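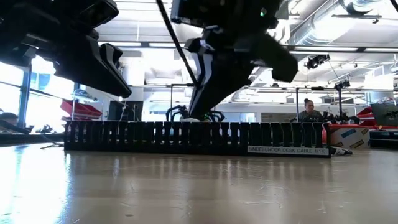 Slotted cable tray on the bench

Forum: Home Office and Workshop
Topic: Cable tray under a desk that gets raised and lowered?

deskmule35
Posted in August

I have a sit/stand desk from Ovness and I'm tired of the mess under it. Two monitors, a dock, a printer, a lamp and a phone charger, all going to one wall outlet behind the desk. Right now everything is held up with tape and it comes down every time the weather gets humid.

I want to run a black slotted tray along the back edge, the kind with fingers like a comb. Two questions. Screws or adhesive? And does the power strip go up under the desk or stay on the floor?

pinebark_lou

Screws. I had a tray up with the double-sided tape it came with and it lasted one summer. The tape held fine on the tray side and let go on the desk side. Check how thick your top is before you buy screws. Mine is thin and the ones in the bag would have come out through the top.

Tasden_tom

Power strip goes up under the desk. Then only one cord goes from the desk to the wall and that's the only one that has to be long enough for the full height. If the strip stays on the floor, every single cord needs slack.

quietbreaker

Disagree with screws as the automatic answer. If you rent the desk or plan to sell it, holes hurt. I used the heavy Terkoler tape, cleaned the underside with alcohol, pressed the tray up with a couple of boards wedged to the floor and left it overnight. Still up. Most people skip the cleaning and then blame the tape.

pinebark_lou

I cleaned mine. It still fell. A tray with a power strip and two bricks in it is heavy, and it hangs there all day, every day.

quietbreaker

Then put the bricks somewhere else. The tray is for cable.
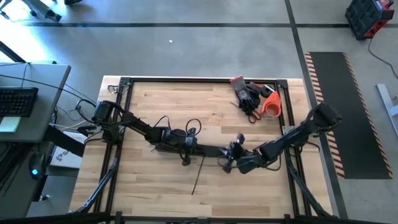

My bricks are strapped to the desk leg with hook and loop. Nothing in the tray but cords, and I can pull any one of them out through the slots without touching the others. Been that way through two moves.

deskmule35

Thanks. Top is 1 inch so short screws should be OK. The underside has a rough coating and I doubt tape would grab it.

How much slack do you leave on the cord to the wall?

Tasden_tom

Raise the desk all the way, then run the cord with a loose loop to spare. Don't measure it with the desk down. I did that and pulled the plug halfway out of the wall the first time I stood up.

copperhat9

Late suggestion, but label both ends of everything before you close it up. Masking tape and a pen is fine. Also keep the network cable at the other end of the tray from the power cords if you have room.

pinebark_lou

The network cable part doesn't matter on a run that short. Labels yes.

copperhat9

It may not matter, but it's free to do -- and it makes the cable easier to find.

deskmule35

Update. Tray is up with 9 screws, strip is under the desk, bricks are on the leg. Printer cord was too short so the printer went on a shelf by the wall and has its own outlet now. Ordered a longer cord from Kovačević, and if it fits I'll move the printer back.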